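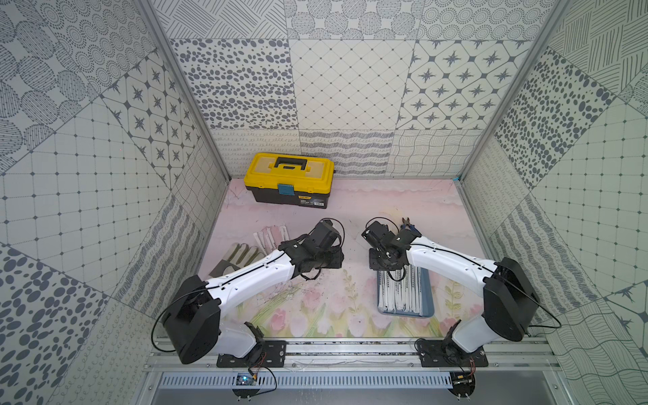 Chapter 3

Keeping Track: Inventory for the Very Small Shop

Before you start. You'll need the Wuvutia stock sheet from the back of the book, a pencil, and whatever you used for the Chapter 2 exercise. If you skipped the Chapter 2 exercise go back and do it, the numbers carry over.

Terms in this chapter: stock on hand, reorder point, lead time, shrinkage, dead stock, carrying cost.

3.1 What counts as inventory

Anything you bought to sell. Also anything you bought to turn into something you sell -- flour, screws, thread, lamp wire. The broom is not inventory. The cash register is not inventory. Tools are a gray area for students every year: if you use the tool, it's equipment. If it's on the shelf with a price tag, it's inventory. Same toolbox, different column.

Seidu Korletey opened a hardware and repair shop called Russide with one long counter and a back room. First year, no stock records at all. He knew what he had, he said, by looking. Worked fine until March, when he ordered hinges he already owned, in a box behind the paint. Then ran out of the one drill bit everybody wanted. Both in the same week.

Total value of stock when he finally sat down and did a count: $3,269. He had guessed a good deal less. Of that, $804 was stuff that hadn't sold since opening day. Dead stock. Money sitting on a shelf, more or less.

Work it out: what share of his stock was dead? (Divide the small number by the big one. Keep your answer, you need it in 3.4.)

3.2 Two ways to keep count

Periodic. You count everything at set times, end of the month or end of the year. In between you're guessing. Cheap, simple, and bad at catching theft.

Perpetual. Every sale and every delivery gets written down when it happens. You always have a number. Whether the number is right is another matter -- a clerk forgets one delivery and the sheet is off untill the next full count.

Most small shops end up with a mix. Perpetual for the expensive things, periodic for nuts and bolts. Salamatu Quansah, who took over the books at Russide, put only the power tools and the locks on a running sheet at first. Everything else waited for the monthly count.

3.3 The reorder point

When do you order more? Too early and you're paying for shelf space. Too late, empty shelf, customer goes to Vendell across the street.

The formula:

reorder point = daily sales x lead time in days + safety stock

Lead time is how long the supplier takes, from the day you order to the day it's in your hands. Not what the catalog says. What really happens.

Say a shop sells two padlocks a day. Supplier takes five days. Owner wants six extra just in case. Two times five is ten, plus six, so 16. When the shelf gets down to 16 padlocks, order.

Now change one thing. Supplier gets slow, eight days. What's the new reorder point? Do it before reading on.

It's 22. Note that sales didn't change and neither did the safety stock. Students often want to raise the safety stock too, and you can, but thats a seperate decision and you should say why you're making it.

3.4 Shrinkage and dead stock

Shrinkage is the gap between what the sheet says and what the count says. Theft, breakage, bad arithmetic, things put down in the wrong aisle. Write it down every time, even when it's small.

Dead stock is there all right, it just doesn't sell. Options: mark it down, bundle it, send it back if the supplier allows, donate it. Take your answer from 3.1 and decide which of these Korletey should try first. Two or three sentences. We come back to markdowns in Chapter 5.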